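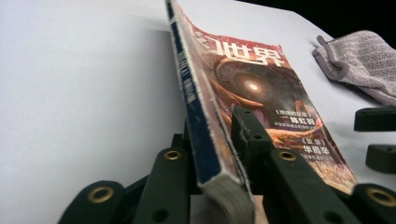
The Sundlow reading room has begun checking its back-issue magazine collection ahead of a move to new shelving in October. The collection holds about 2,000 items, most of them thick paperback issues in glued bindings. Each one is graded on spine, cover and page block before it is assigned a shelf position. Wear is heaviest at the fold between spine and front cover. On one Chinese-language issue with the characters 幻世界 in its title, the dark navy spine is scuffed through to white paper along that fold, and the upper corner of the cover has curled. Damage of this type is recorded as surface wear, and the issue goes back on open shelves unless pages have separated from the glue.

Issues with detached pages are set aside flat, spine to the left, with a paper band around the middle. They will be reglued at Stornlow, the bindery that has handled the reading room's repairs for several years. Turnaround is 16 working days per batch. Covers will not be laminated or trimmed, and frayed edges will be left as they are.

The work also covers the reading tables and the bins beneath them. Snack packaging, cleaning cloths and other loose items are removed from a surface before any paper is placed on it. Food is still permitted at the long table near the entrance – a rule that drew several comments when the schedule was posted.

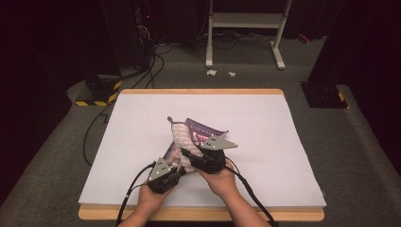
Kavitha Kurup wrote that the food rule should be dropped before the new shelves open, arguing that oil on a cover cannot be taken out once it has soaked into the stock. She also asked for the magazines to be shelved upright with supports at shorter intervals, as leaning issues bend at the top corner and stay bent. The reading room replied that supports have been ordered and that the food rule will be reviewed after the move.

Shelf spacing has been set to allow one hand's width above the tallest issue. Oversize formats will be stored flat in shallow drawers. Titles in Chinese and Japanese, now split between two rooms, will be brought together and filed by title, then by issue number.
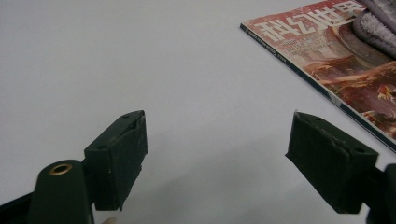 Pavithra Shenoy

Tables will be wiped with a barely damp cloth and left to dry fully between batches. The room closes at 5 p.m. on Thursday for the first transfer and reopens the next morning. Requests for issues that are out for repair can be left at the desk, with the title and issue number written on the slip.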